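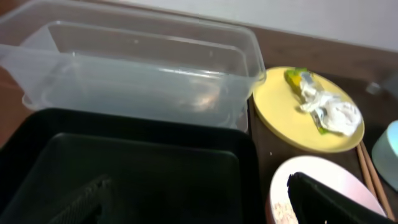 Figure 3. Tableware and wrapping at close range: clear container, black tray, yellow plate and white bowl.

3.2 Table items and food residue

The items used in the Laltach sessions were everyday pieces bought in Ternport, and all were used on the same wooden table. Of the 63 clearing sessions retained, 9 included both food remains and packaging. These are treated separately, as the two kinds of waste call for different handling.

Packaging was coded by its position at the moment of observation. In Figure 3 a crumpled piece of white tissue or plastic wrapping lies on the yellow plate, and the clear container is empty. In Figure 4 a crumpled snack wrapper is inside the clear container. The two states were given separate codes – on tableware and in container – and no order was assumed between them.

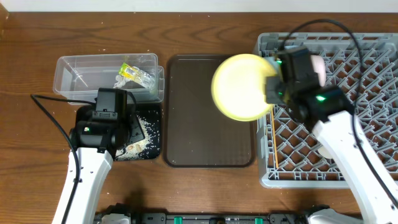

Figure 4. Table with rice on the black mat, wrapper in the clear container, brown tray and grey dish rack.

Loose grains were the more difficult class. Rice on the mat was recorded as a single spread, with its densest area noted, whereas grains on bare wood were recorded as scatter. Both occur in Figure 4, where a few grains lie near the container. Larger remains, such as the small tan piece on the mat, were coded on their own. Plates were coded as racked only when fully released in the dish rack; a plate held above it – as in Figure 4 – remained in transit.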